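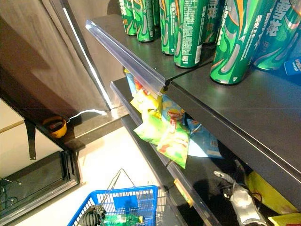
Print this page | E-mail this page

May 16, 2020
By Marlene Janssen and Rafferty Begay

4. Color words in everyday talk about drinks

4.1 Asking for "a green one"

We come now to the part of the material that surprised us most, and that we most enjoyed working on. When people talk at home about what to drink, they very often leave out the name of the drink and use a color in its place. "Is there a green one left?" asks a speaker in Hundstead, and her brother answers from the next room without needing to hear more. In the 27 households we recorded in Grosach and the 31 in Hundstead, we found 925 passages in which a drink is picked out by color alone, and green is the word that turns up most often in both towns.

What does "green" refer to in these passages? Sometimes it is the container, sometimes the label, and sometimes the taste the speaker expects (lime, apple, mint, tea). Speakers move between these meanings with wonderful ease. In one Grosach kitchen the same woman says "the green" for a bottle, then a moment later for a flavor of syrup kept in a clear jar, and her husband follows both times. Only their visiting nephew asks which one she means, and the answer he gets is "the green green," with heavy stress on the first word.

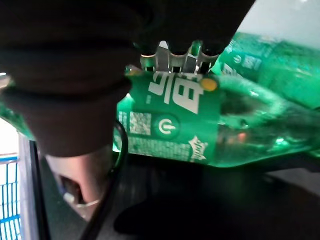 Figure 3. A green plastic soda bottle with a ridged, silvery-white cap.

Doubling of this kind deserves a closer look. Earlier work on doubled words has mostly dealt with cases such as "salad salad," where the repeated word narrows the meaning to the most typical member of a group. Our "green green" does something a little different. It picks the thing that is green on the outside over the thing that is called green for its taste. A bottle such as the one in Figure 3 would be a fine candidate, whatever it held. We found the doubled form in both towns, and children use it as freely as their grandparents do. We had expected it to belong to younger speakers!

4.2 Caps, lids and labels

A second group of passages names the drink by a smaller part of its package. Birgit Eichhorn, who transcribed most of the Hundstead recordings, first noticed how often "white cap" and "blue lid" are used for things that have nothing else white or blue about them. Milk is the clear leader, as anyone who grew up sorting milk by lid color will guess. But the habit spreads. One family uses "red cap" for every full-sugar drink in the house, including a cordial whose cap is black. The parents say they got the phrase from a cola they stopped buying years ago. The children have never seen that bottle, and they use the phrase without hesitation.

This is a lovely small case of a word outliving its object. We follow Eichhorn in calling such phrases "stranded" names. They behave like ordinary nouns in nearly every way. They take a plural ("two red caps, please"), they can be modified ("a cold red cap"), and in our recordings they are never corrected by other members of the same household. Outsiders do correct them, or at least query them, and it is in those exchanges that we learn the most.

4.3 Color at the store

The shopping task gives us a useful comparison. Each pair of speakers had 20 minutes to put together a grocery list aloud, with one of them writing. Here the color words drop off sharply and product names come back, even among families who hardly use a product name at home. Our reading is that the household system depends on a small and stable set of choices. A kitchen may hold one green drink. A store shelf can hold a whole row of them, and "the green one" no longer settles anything.

There are exceptions, and they are fun to read. Several pairs write the product name on the list while saying the color word out loud. A father in Grosach dictates "two of the orange," and his daughter writes the full name of the juice, brand and all, without pausing. She has translated from kitchen talk into store talk, and neither of them remarks on it. Lutz Pfeiffer has suggested to us that bilingual families may do this even more fluently, and we hope to test the idea with the Hernness recordings, which begin in September.

Until then we would be cautious about treating color words as a sign of vague or lazy speech, a view still found in some classroom guides. The speakers in our material know exactly which drink they mean, and so do the people they live with.

Print | E-mail
Contact: Friederike Schmieder, Oltmanns Papers in Everyday Language | © 2020 the authors | Back to top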